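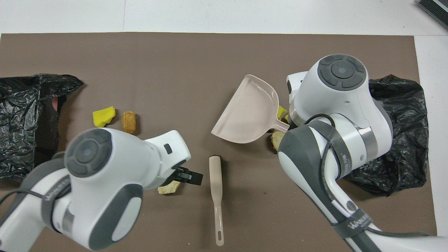
Pimard Student Robotics Club — Two-Arm Group

How to set up the sweep-and-bag task

Of all the tasks we've tried with the two arms, this is the one people ask to come back to. One arm works the brush, the other holds the dustpan, and the crumbs go into a garbage bag. You'd do it at home in ten seconds with your mind somewhere else, and it will keep a pair of grippers (and you!) busy for a whole evening. If you've finished the block-stacking tutorial and can hand an object from left to right without dropping it, you're ready.

What you need

Brown paper, a big sheet that covers most of the table
Two black plastic garbage bags
A small brush with a long, narrow handle
A light plastic dustpan with a short handle
Debris: torn sponge, cork, cracker pieces

Laying out the table

Put the paper down first and smooth it flat. Leave a strip of the tabletop showing along the far side so you can tell when the sheet has crept toward you. It will creep, especially when the brush pushes hard. Adelmo Longo tapes his corners underneath and I've copied him ever since.

Crumple the bags before you open them. A fresh bag lies so flat that the gripper can't find an edge, but a wrinkled one has folds all over it. Lay one on each side and spread the left one so there's a proper mouth to aim for.

Next, tear up your sponge. Please tear it, don't cut it! Ragged pieces roll and catch in ways that neat cubes never do, and that's where the fun is. Yellow is great on brown paper. The cracker is much harder to spot, so go easy on it until your sweeps are reliable. A piece of cork standing on end makes a nice target too, and it tips over if you come in too fast.

Teaching the moves

1. Start with the dustpan. Bring the right gripper in over the short handle and close slowly. Lift a little, then tilt until the wide edge meets the paper.

2. Lay the brush in the middle with its handle pointing nearly straight toward you. The left arm can reach it there without crossing over the right. Save this as your start pose. We call ours Rilik, after the practice script it lives in.

3. Pick up the brush near the middle of the handle. Too close to the hanging slot and it swings like a pendulum.

4. Sweep in short strokes toward the pan. Siham Shawky's best run used four strokes for one piece of sponge, and I've watched it more times than I'd like to admit — it's lovely.

5. Keep the pan still while the brush is moving. Once everything else works you can try moving both together, but expect a mess.

6. Put the brush down, carry the pan over to the left bag, and tip it past the edge of the opening. Pause there before you bring it back.

If it goes wrong

Crumbs sliding under the pan: the front edge is too high. Lower it a hair and try again.

Paper bunching up: you're pressing too hard with the brush. Raise the whole stroke.

Cable snagging on a turn: check the strap on the elbow and leave a bit more slack before you run anything at full speed.

Save every run, including the ugly ones. Our shared folder is up to 2,274 and the bad ones have taught us plenty. Name yours with your initials and the word "sweep", and show Josphat Langat if you get the cork in on the first stroke.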